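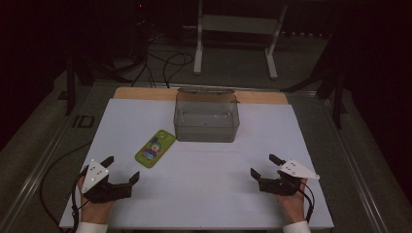

양손에 그리퍼 쥐고 폰케이스 하나, 브롤렐 로봇 작업실 공개의 날 현장

3월의 오후, 스콘컴에 있는 브롤렐 작업실이 모처럼 문을 활짝 열었다. 로봇에게 손동작을 가르치는 과정을 누구나 가까이서 보고 직접 해볼 수 있는 공개 행사다. 시작은 오후 2시였는데 조금 일찍 도착했더니 벌써 복도까지 줄이 늘어서 있었다! 준비된 방문증 100장이 첫 시연이 끝나기도 전에 모두 나갔다고 하니, 동네의 관심이 얼마나 뜨거웠는지 짐작할 만하다.

가장 많은 사람이 몰린 곳은 안쪽의 흰 작업대였다. 시연자가 양손에 그리퍼를 하나씩 쥐고 작업대 앞에 서면, 검은 두 손가락이 마주 보며 벌어진다. 과제는 아주 단순하다. 연두색 휴대폰 케이스를 집어 투명한 플라스틱 통에 넣는 것. 말로 하면 한 줄인데, 막상 눈앞에서 보면 숨을 참게 된다. 케이스는 납작하고 테두리가 낮아서 손가락을 어느 각도로 대느냐에 따라 결과가 전혀 달라지기 때문이다.

시연을 맡은 함디아 렌초 연구원은 첫 동작에 들어가기 전에 방문객들에게 먼저 물었다. "여러분이라면 어느 쪽 모서리부터 잡으시겠어요?" 앞줄의 아이들이 저마다 다른 곳을 가리켰고, 렌초 연구원은 웃으면서 아이들이 고른 순서대로 하나씩 시도해 보였다. 카메라 구멍 쪽을 잡자는 의견이 제일 인기가 좋았다. 어른들도 슬슬 끼어들더니 나중에는 뒤쪽에서 "조금만 더 눕혀 봐요!" 하는 훈수까지 나왔다.

그리퍼 위에 붙은 삼각형 흰 판도 질문을 많이 받았다. 렌초 연구원의 설명에 따르면 판에 찍힌 점들은 그리퍼가 공간의 어디에서 어떤 방향을 보고 있는지 추적하는 데 쓰인다. 사람이 손목을 살짝 비틀거나 잠깐 망설이는 것까지 움직임으로 남고, 이런 기록이 쌓여 로봇의 연습 교재가 된다. 그러니까 이 작업대에서는 사람이 선생님인 셈인데, 선생님 노릇이 생각보다 꽤 까다롭다(기자도 해봤다. 그 얘기는 조금 뒤에).

이날 시연은 두 차례로 나뉘어 열렸다. 1부에서는 렌초 연구원이 느린 동작으로 한 단계씩 끊어 보여 주었고, 2부는 방문객 체험으로 꾸며졌다. 체험 참가자는 그리퍼를 쥐는 법부터 배운다. 손에 힘을 너무 주면 어깨가 먼저 굳고, 힘을 빼면 손가락 끝이 바닥에 닿는다. 케이블이 소매에 걸리지 않게 팔을 약간 벌리는 요령도 있다. 설명을 들을 때는 다들 고개를 끄덕였지만 막상 작업대 앞에 서면 표정이 달라졌다.
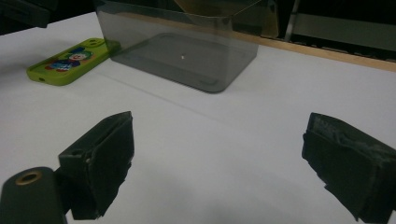
기자의 차례는 2부 중간쯤에 돌아왔다. 양손을 내밀고 천천히 다가가는데, 평소 같으면 생각도 하지 않을 동작을 하나하나 결정해야 한다는 게 이렇게 신기할 줄은 몰랐다. 처음에는 케이스를 밀어내기만 했고, 다음에는 한쪽이 들렸다가 툭 떨어졌다. 옆에서 지켜보던 렌초 연구원이 "반대쪽 손으로 가볍게 받쳐 보세요" 하고 일러 주었다. 그대로 했더니 됐다! 케이스가 통 안으로 쏙 들어가는 순간 뒤에서 박수가 터졌고, 솔직히 운동회에서 상을 탄 것만큼 기뻤다.

브롤렐에서 시연 프로그램을 총괄하는 아우렐리오 세풀베다 팀장은 이런 실패도 반가워했다. "매끄러운 동작만 보여 주면 로봇은 어긋났을 때 어떻게 해야 하는지 배울 기회가 없습니다. 집다가 놓치고, 다시 잡는 과정이 저희한테는 아주 귀한 자료예요." 다만 이날 방문객의 체험 동작은 저장하지 않았다고 한다. 마음 편히 놀다 가시라는 뜻이었다는데, 덕분에 모두가 거리낌 없이 웃으며 도전할 수 있었다.

세풀베다 팀장은 물건 고르는 일에도 공을 들인다고 전했다. 휴대폰 케이스처럼 집집마다 있는 물건이 훈련에 좋은데, 얇고 모양이 제각각이고 앞면과 뒷면의 느낌도 다르다. 투명한 통 역시 일부러 골랐다. 사람 눈에는 벽이 금방 보이지만 카메라에는 뒤쪽 풍경이 비쳐 경계가 흐려지기 쉽다. 팀원들은 같은 과제를 두고도 케이스의 방향과 통의 위치를 조금씩 바꿔 가며 100번을 한 묶음으로 반복한다. 듣기만 해도 손목이 뻐근해지는데, 팀장의 얼굴에는 자랑스러움이 가득했다.

작업실 한쪽에서는 '코플러'라는 이름의 훈련 과제 모음도 소개됐다. 집어서 넣기, 뚜껑 덮기, 천 접기 같은 집안일 동작을 난이도별로 묶은 것으로, 휴대폰 케이스 과제는 그중 앞쪽 단계에 속한다. 앞쪽 단계가 이 정도라니! 천 접기는 아직 다듬는 중이라 이번 행사에서는 영상으로만 볼 수 있었다. 영상 앞에서 발길을 떼지 못하던 한 방문객은 "양말 짝 맞추기까지 되면 꼭 연락 달라"며 안내대에 이름을 적고 갔다.

질의응답 시간도 활기찼다. 왼손잡이가 가르치면 로봇도 왼손잡이가 되느냐는 초등학생의 질문에는 연구원들이 먼저 감탄했다. 렌초 연구원은 실제로 사람마다 먼저 나가는 손이 달라서 여러 사람의 동작을 고루 모은다고 답했다. 하루에 얼마나 연습하느냐, 손이 아프지 않으냐는 질문도 이어졌다. 팀원들은 한 묶음이 끝날 때마다 교대하고 틈틈이 손을 푼다고 한다.

예정된 시간이 지나고도 작업대 주변에는 한참 사람들이 남아 있었다. 두 번째 도전을 하겠다며 다시 줄을 선 가족도 있었고, 아이보다 더 열심인 아버지도 눈에 띄었다. 브롤렐은 다음 공개 행사를 프랄타노에서 열 계획이며, 이번에 호응이 컸던 양손 체험 자리를 더 늘릴 예정이다. 일정과 신청 방법은 작업실 안내판과 소식지를 통해 알린다. 체험은 무료이고, 소매가 너무 넓지 않은 옷을 입고 오면 한결 편하다.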